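The return of the long-lost sister

I have now read eight novels in a row in which a woman goes home to settle an estate and finds a letter. Sometimes it is a diary. Once it was a recipe card with a name on the back, and I'll admit I sat up a little for the recipe card. But by the time our heroine had pried the tin box out from under the floorboards of the summer house in Fidham, I knew there would be a baby, I knew the baby would have been given away, and I knew the woman from the library with the kind eyes was going to be somebody's half sister.

I don't say this as a snob. I buy these books. I bought two of them in an airport in February and finished the first before we had been cleared for takeoff. What I'd like to complain about is the present-day half.

You know how the dual timeline works. In chapter one it is now, and Claire has a fiance and some doubts. In chapter two it is 1938 and people are starving, hiding, crossing rivers at night with a sewing machine on their backs. Then back to Claire, who has ordered a salad. The reader has left a child on a riverbank and is being asked to care whether Claire will take the promotion.

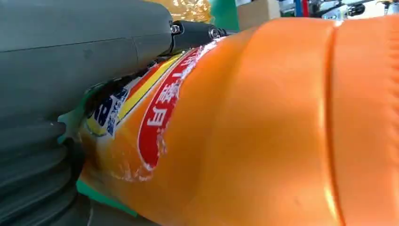 The publishers seem to believe we need Claire, that without her we would be unable to find our way into the past, like tourists who won't leave the hotel without a guide. My friend Jailson Tavares, who teaches high school history and reads more of this stuff than I do, skips her entirely. He goes through with a pencil, marks the old chapters, and reads only those. He did this with The Erkanitz Letters and said it was a very good book of 300 pages hiding in a slightly larger one. He was surprised when I told him there had been a wedding.

I tried his method on The Bezerra House and it mostly works. You lose the lawyer with the nice forearms. You also lose the scene, required by law I think, where an elderly woman in a care home says "I wondered when you would come" and then gets tired and needs to rest for six chapters.

There is one book that makes me doubt my own argument, and it's Pultis, which I picked up expecting the usual tin box. The modern narrator there is a middle-aged man clearing out his aunt's apartment, and he finds her papers on page 18 and doesn't read them. He can't read the language. He keeps meaning to get them translated. He moves them from a drawer to a shelf, and then his roof leaks, and his daughter needs picking up, and all the while we are reading what the aunt wrote and he isn't. I wanted to reach in and shake him. I also have a box of my grandmother's letters in the hall closet that I've moved through three apartments without untying the string.

So perhaps Claire could stay if she were a bit worse at this. Let her find the diary and lose it on a bus. Let the half sister be busy, or polite, or not all that interested in having a new relative at her age. Most family secrets I've come across were kept by people who had simply gotten tired of the subject, and they didn't write them down in good clear prose with the dates at the top.

I've started the ninth. She has just inherited a boathouse, and there's a loose brick.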